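Speaker notes: Packing the Box, or what our robotics club did all winter
Parkbridge student showcase, March 11, 2018

Opening (don't rush this)

Hi everybody, I'm Lamai Srithong, and I'm one of the students in the Parkbridge robotics club. Say hi to Hiu-tung and Vratislav, who are running the laptop. Mirjam Schnyder is our advisor and she's in the back, so be nice to me during questions.

Ask for a show of hands: who has packed a suitcase this year? Who had to think about how to pick up a sock? Wait for the laugh, or move on if there isn't one.

The task

Our project is called Stillar. The job sounds tiny: take the stuff that's lying on a bed and put it in a box. We picked it in December after we'd spent weeks arguing about doing a maze again (I was on Team Maze, I'll admit it). Liesl kept saying we should try something that happens in a regular bedroom, with regular clutter, and she wore us down.

We work with two hand-held grippers, one for each hand. You squeeze, the jaws close, and you do the whole job that way — no cheating with your fingers! We go through the motions ourselves first so we know what a good pick looks like before we ask a machine to do it.

Click to the photo. Give people a few seconds to look at it before talking.

Point out the remote and the power bank. Flat things on a soft bed are mean. You push down to get a grip and the bedspread goes down with you. Then point at the white bottle on its side, and tell the story of Vratislav chasing one across a table at our first demo. Mention the blue pads on the jaws, people always ask about those. The box is still empty here, so everything on the bed has yet to go in.
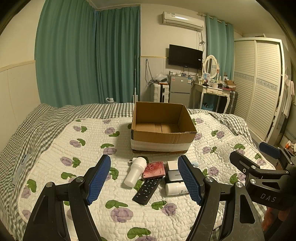

What went wrong

Okay, so our first plan was to write down one perfect order and stick to it. Big things first, little things last. We did 100 practice runs over the winter and I think we followed the plan for 12 of them. You drop one thing and the plan is toast.

Hiu-tung's fix was to stop worrying about the order and look for whatever was easiest to grab right now. That got us moving again. Skip the flowchart slide if we're past 6 minutes.

The other big one was hands getting in each other's way. With 2 grippers you'd think you'd go twice as fast — nope! We bumped jaws constantly until we started calling out "left" and "right" before every pick. It felt silly and we still do it.

What's next

We want to try a taller box, and then a bag that flops over. Vratislav thinks the bag will take us until summer. I said two weeks, and there's a pizza riding on it.

Thank Mirjam, thank Liesl's parents for the rides, and tell people they can come try the grippers at our table by the door. Then questions.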